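3.2 Student trials

The Zistmont student team collected short runs in a furnished room for the Kerach course project. Each run was kept to one small household task.
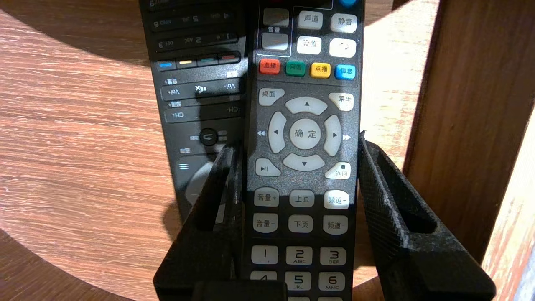 Figure 3. Remote control held upright between the gripper fingers.

Approach paths were planned with the fingers closed.

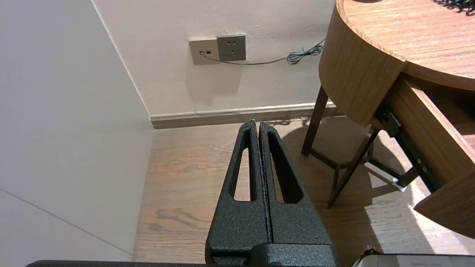
Strong sunlight was left in the data. Round furniture was added to the list in November.
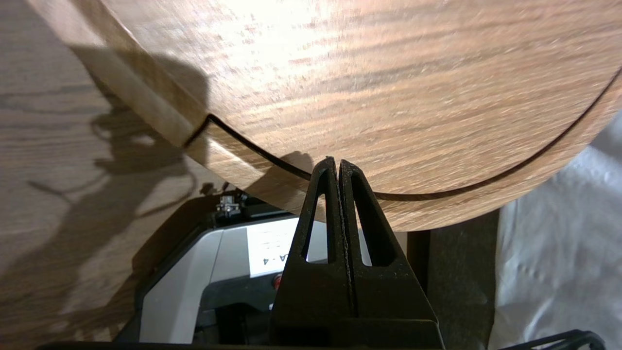 Runs longer than 100 seconds were dropped.

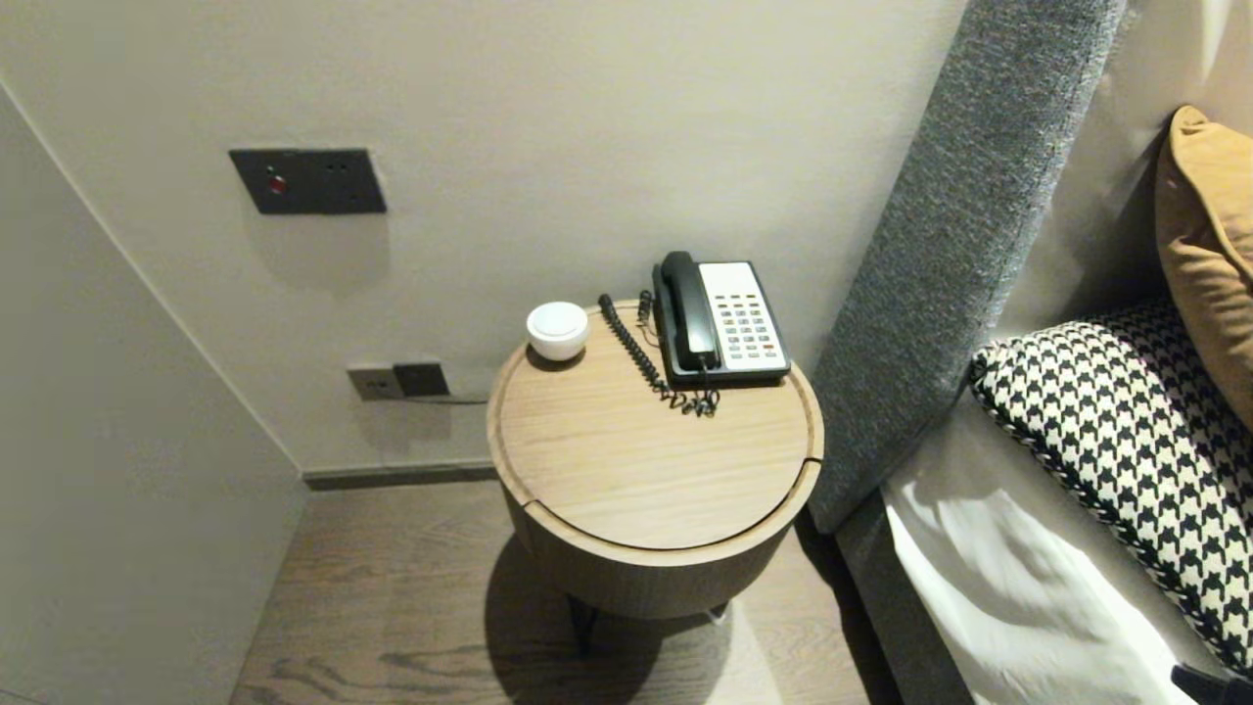 Figure 4. Round nightstand with corded telephone, beside the bed.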